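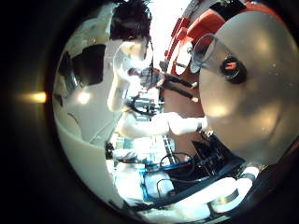

Sep 5, 2023

Lounge corner, second session. Picked up from the June list, which had the round table and the plant as the two things left to sort out.

Table first. The gray top shows glare from the ceiling lights wherever you stand. I tried the Dorka cleaner on a patch near the rim and then on the rest. It takes off cup rings but does nothing for the shine, so the shine is the finish and we live with it or put a cloth down. Bestbridge quoted 584 for a matte replacement top, not counting delivery. Too much for one table. Leaving it. 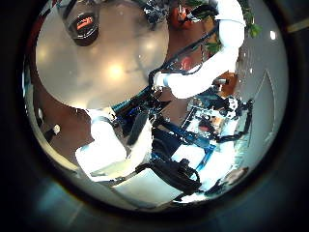
Floor under the table: swept, then mopped with plain water. The reddish brown hides dirt well, so go by feel and not by eye. Small bits collect along the wall side. Check there before packing up.

Drinks stay on the table, toward the far side, and get cleared at the end. Same rule as in the Parry room.

Plant: keep it in the terracotta pot for now. The small-leaved stems hang over the side and I would like to trim them by a hand's width, but I want to read up before cutting. Watering every 2 weeks was too little over the summer according to the sheet. Changed the sheet to weekly.

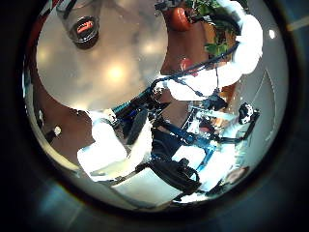
The thick white fleece sheds. Shake it out outdoors, never over the table. Jurkier sells a short-pile one that is supposed to wash at 30 without matting. Have not ordered it, want to see a sample first.

Lights: the round recessed ones in the white ceiling are the main source of the glare. Asked the building office whether they can go on a dimmer. Their price for the whole room is 1155, and they want a decision before they send anyone to look at the wiring.

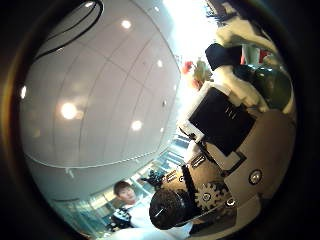
Cheaper idea is blinds on the window side and half the ceiling lights off in the daytime. Need to find out which switch runs which row, the labels on the plate are worn off.

To do: label switches, sample from Jurkier, cloth for the table (light color, nothing with a pattern), trim plant.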